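Company > Who We Are > About Birura

About Birura

We love bathrooms. Small ones most of all! The half bath under the stairs, the guest bath with the door that only opens partway, the one bathroom that five people share on a school morning. Birura started with those rooms, and they're still the ones we get most excited about.

We sell and fit vanities, sinks, faucets and the little things that live around them: soap dispensers, trays, cup holders, drain covers, hooks. We began with one display sink and a price list taped to the wall. Today there are 58 sink and vanity combinations in our catalog, and our team of 9 knows every one of them (we argue about favorites at lunch, and the argument has been going on for years).

Where we are

Our shop and workroom are at 1814 Murakami Street, in the old Hitent building. If you remember it as the place that sold tents and awnings, yes, same place, and the big loading door still works. Parking is in back. The showroom is on the street side and the workroom is behind it, and you're welcome in both during open hours. Just ask at the counter and someone will walk you through.

What we like in a sink

Everybody here has opinions, but we agree on a few things. We like a one-piece top, with the basin molded right into the counter, for any bathroom that gets heavy use. There's no rim for toothpaste to collect under, and you can wipe the whole thing in one pass with a damp cloth. We like a single lever on the faucet because you can nudge it with a wrist when your hands are full of soap. And we like a raised edge at the back and sides, so splashes run back toward the basin and stay off the paint.

Color is up to you, of course! White tops are what most people choose, and they look great over a darker cabinet. The olives and grays have been a real hit since we added them in January. We were a little nervous about those, and now we can hardly keep the samples on the shelf.

Then there's the soap dispenser question. We have one customer who came in for a full vanity and spent most of the visit on the pump. We completely understand. You touch it more often than anything else in the room, so it should feel good, stay put when you press it, and be easy to refill.

How we work

Bring us measurements, a sketch, or a few pictures on your phone. We need the width of the wall, the depth from the wall to whatever the door swings past, and where the pipes come out. If you don't know that last one, open the cabinet and take a picture; we can usually work from there. You'll get a drawing and a written price, and you can take both home and think as long as you want.

Once you've picked, our fitters take over. Most swaps need 3 visits: one to check the pipes and the floor, one to take out the old vanity and set the new one, and a short one later to look over the seals and adjust the doors. We use Raliteck, our own scheduling board, to keep track of it all, so when you call, whoever picks up can tell you which visit is next.
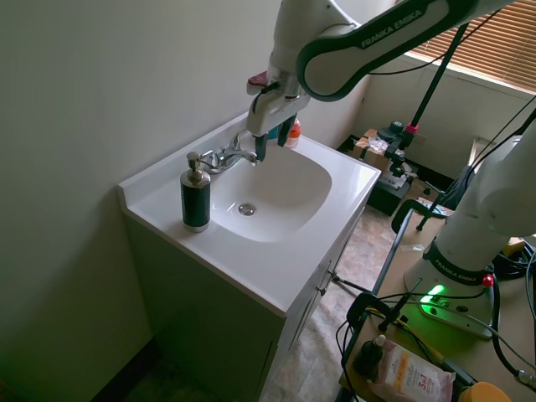
White molded top with an oval basin and a chrome lever faucet, over a dark olive-gray cabinet. The black and silver soap pump sits at the front corner.

Looking after it

We'd much rather you kept a vanity for a long time than came back for a new one. For everyday cleaning, warm water and a drop of dish soap will do it. Skip the scouring powder, which dulls a glossy top. Dry the faucet with a towel if you have hard water. Lift the soap dispenser now and then and wipe underneath, and if a cabinet knob starts to turn in your fingers, tighten the screw from inside the door before it works loose.

We also keep a drawer of spare knobs, pump tops and drain stoppers for the lines we carry, including plenty we no longer sell. Come and dig through it. It's a mess, and we're very fond of it.

Contact: Birura, 1814 Murakami Street | Copyright Birura | Back to top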